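Susstead Robotics Club board » Build log talk

petance8
8 Aug 2024
Okay so our arm project for the student showcase is the toy kitchen one. We teach it by driving it ourselves, recording every run, then training on that. We're at 700 runs and I'm so tired of carrots!! The cardboard wall is there to keep food from rolling off where the arm can't reach. 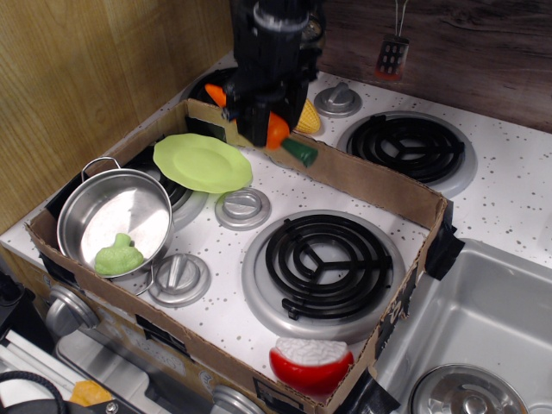 Anyway, my question is whether we keep the wall for the final demo. Quang Đỗ (our team lead) wants it gone. I think we'd have to redo up to 100 runs — maybe more if the policy got used to seeing cardboard everywhere.

mutora_kid
Keep it. We pulled ours in February, two weeks before judging, and the arm kept stopping short of a wall that wasn't there anymore.

Bùi
Disagree with mutora_kid. If it only works inside a box, the judges will ask about it. Record some without the wall and mix them in.

mutora_kid
Sure, if they have the time. Do they?

petance8
Kind of? I could do a batch after school tomorrow. Bùi, did you start from scratch or just keep training the old one?

Bùi
From scratch. It took all night, so start it before you go home.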